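Teaching by demonstration (robotics)

Teaching by demonstration, also called showing or lead-through teaching, is a family of methods in which a person gets a robot to do a task by doing the task with it, once or many times over, while the robot's movements are recorded. The person may take hold of the arm and move it by hand, or may steer it from a little way off with a handheld controller, a joystick or a second, smaller arm. The recording is then played back as it stands, or else gathered up with others like it and used to train a program that can cope with small changes in where things are.

The idea is an old and rather friendly one. People have always taught one another handwork in much this way, with the teacher's hands over the learner's, and a good deal of the everyday language of the field (teacher, lesson, showing, practice) comes from there.

Contents
Guiding by hand
Remote control
Demonstration in simulation
What makes a good demonstration
Recording and review
Difficulties
See also

Guiding by hand

In hand guiding, which is known in the literature as kinesthetic teaching, the arm is put into a mode where its motors carry its own weight and otherwise give way to a push. The teacher holds the wrist, or a handle fixed near it, and walks the gripper through the job. Positions are stored either at chosen moments, with the press of a button, or continuously from start to finish.

The great charm of the method is that there is very little to learn before beginning. A person who knows how to pick up a cup already knows most of what is needed, and the arm's own joints do the measuring. Against this, the teacher's body is in the way of any camera looking on, and a large arm can be tiring to move even when it is doing its best to be light. It is also hard to show a task that needs two arms, for the simple reason that each arm tends to want both of the teacher's hands.

Remote control

Remote control, or teleoperation, puts some distance between the teacher and the arm. The simplest arrangements use a keyboard or a game-style controller, with one set of keys or sticks for moving the gripper and another for turning it. A six-axis mouse lets both be done with one hand. In leader-and-follower arrangements the teacher moves a small arm and the large one copies it, joint for joint.

Because the teacher is standing clear, the cameras see only the robot and the things it is working on, and this suits programs that will later have to work from camera views alone. The price is a loss of feel. Most inexpensive setups send nothing back to the hand, so the teacher has to judge by eye whether the fingers have closed on something firmly or only brushed against it, and new operators are often surprised by how much they had been leaning on touch.

Demonstration in simulation

Demonstrations can also be given to a simulated robot, which is steered with the same controllers and seen on a screen. There is nothing to break, and the starting position of an object can be changed from one attempt to the next without anyone getting up from a chair. Teachers who work this way usually have more than one view open, commonly an outside view that takes in the arm and the work surface, and a close view with the fingers in it, so that depth can be judged by glancing from one to the other.

Learners are generally started on a single object with an awkward shape. The Primville exercises, a set of practice tasks written by Chunhua Wan and Oliwia Śliwiński and revised on February 17, 2022, begin with a lone mug, and ask the learner to settle on an approach before bringing the gripper down at all. A mug lying over on its side is a much richer lesson than one standing upright - the rim, the body and the handle each offer a hold, and each hold leaves the wrist at a different angle for whatever comes next.

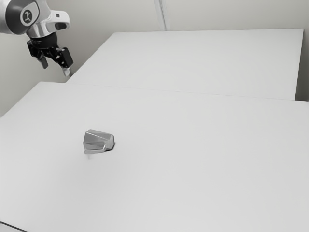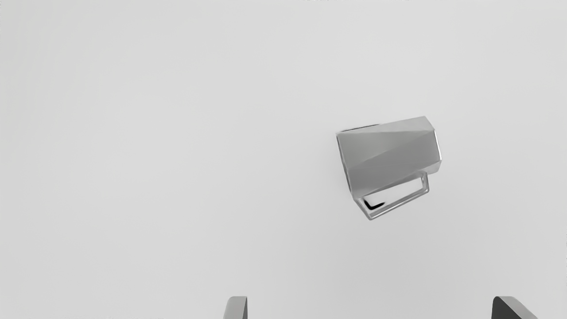 Simulated gripper with its fingers open, and a faceted metallic object not in its grasp.

What makes a good demonstration

Smoothness matters more than speed. Long pauses are a common fault, as a program trained on them may learn to pause as well, and will sometimes go on pausing for good. Teachers are usually advised to decide on the whole movement first and then carry it out at an even pace.

Variety matters too, though of a particular kind. The object should be placed differently from one demonstration to the next, while the manner of picking it up stays much the same. Where two teachers share a task, they do well to agree beforehand on which side to approach from. The Rivitz method, taught at several training workshops, has them write this down in a single sentence and keep it by the controller.

Recording and review

A recording normally holds the joint positions, the opening of the gripper, the commands given and one or more camera views, all stamped with the time. Failed attempts are either thrown out or kept apart under their own label.

The Fuletti collection of tabletop tasks, as first released, held 900 demonstrations, of which 319 were given by hand guiding and the rest by remote control. Its notes on reviewing are still quoted, in particular the advice that a second person should watch each recording through before it is accepted.

Difficulties

A program that copies a teacher sees only the situations the teacher got into. When it drifts a little off the path it has no example of how to come back, and small errors grow. One remedy is to have the teacher stand by and take over when the robot strays, adding each rescue to the lessons. Another, associated with the Shi workshops, is to begin some demonstrations from a deliberately poor position - the gripper too low, say, or turned the wrong way - so that recovering is part of what is shown.

See also

Hand guiding
Leader-and-follower arm
Teach pendant
Teleoperation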